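# Chapter 4. How a Game Teaches Its Own Rules

When a person buys a new game, she doesn't want to read a manual. Twenty-five years ago a printed book was in the box, and many players read it on the bus home. Today there is mostly no box and no book. The game must explain itself, and it must do so while the player is already playing. In this chapter we study how the first part of a game is built so that the player learns the rules, and why so many first parts fail.

We will use two games through the chapter. The first is *Skandberg*, a strategy game about a mining town in the mountains, set in the winter of 1638. The second is *Moltesov*, a short puzzle game made by two people, Anju Shakya and Nisha Nautiyal, under the studio name Nigam. Both games were built with the Lumex engine, but for our purpose the engine has small importance. You don't need to own the games to follow the text.

## 4.1 The first 30 minutes

Most designers speak of the "opening" of a game. We will use this word for the first 30 minutes of play, counted from the moment when the player has control for the first time. Menus, logos and films are not included.

In the opening of *Skandberg* the player receives a town with one street, a well and a closed mine. The game gives her only one order: keep the people warm until February. She can cut wood, she can send men to repair the mine, and she can buy coal from a trader at a bad price. Trade routes, taxes and the council exist in the game from the start, but their buttons are hidden. They appear later, one after another, when the player has a need for them.

This method is called *gating*. A gate holds back a rule until the player is ready for it. Note that the rule itself can already be working behind the gate. In *Skandberg* the people pay tax from the first week; the player simply can't change the rate yet.

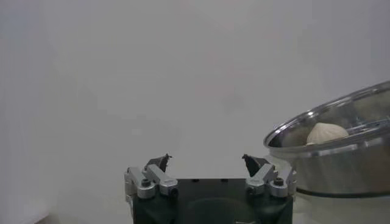

What is the difference between a gate and a locked door?

A gate holds back a rule of the game, and a locked door holds back a place in the game world. The player can usually see the locked door and knows that something is behind it, while a gate is often invisible to her.

Some games use both together. A door opens, and in the new room there is a tool which the player has never used. The designer must then decide whether the room is also safe. If an enemy stands in it, the player has to learn the tool and fight at the same time, and many players will put the tool away and fight as before.

## 4.2 Teaching without words

*Moltesov* has no written text after the title. The player moves coloured stones on a grid, and a stone can be pushed but never pulled. In the first level there is one stone and one hole, in a straight line. It is hardly possible to fail. In the second level the stone stands beside a wall, and if the player pushes it into the corner she must begin again. The restart takes less than a second.

Shakya wrote the first version of the game with a help window on each level. In the notes which the studio later published, she tells that testers closed the window before they could have read it. Nautiyal then took away all the windows in one evening and drew the second level in its place. The game kept its 100 levels, but the order of the first six was changed several times after this.

From this case we can take some practical advice:

- Introduce one rule in one level.
- Let the player make the mistake early, when it costs little.
- Repeat the rule once more, in a different shape, before you combine it with another rule.
- Don't show a help text while something moves on the screen.

The last point is broken very often, also by large studios. A moving thing pulls the eye, and the text stays unread.
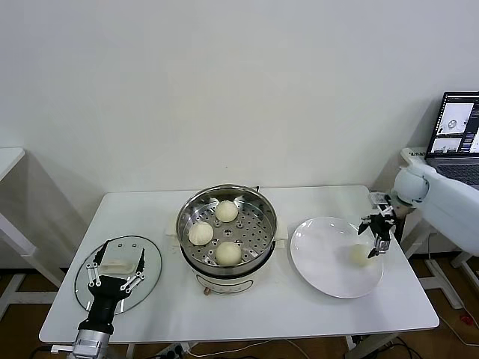

How can a designer find out if a player has understood a rule?

She can build a level that is only possible to finish with this rule, and watch where testers stop. To ask the testers is less useful, as people are polite and often say they understood.

## 4.3 When the opening is too long

There is also the opposite fault. A player who knows other strategy games will understand *Skandberg* in a few minutes, and for her the hidden buttons are only a delay. The first version of the game had no possibility to skip the opening. In a later version a box was added to the start menu, with the text "I have run a town before". When it is marked, all gates are open and the player starts with 100 sacks of coal.

The box solves the problem for the experienced player, but it asks her to judge herself before she has seen the game. Some players mark it too early and get lost in the tax screen. We come back to this question in section 4.5, where difficulty settings are treated. First we must look closer at the gate itself, and at the signals which tell the game that it is time to open it.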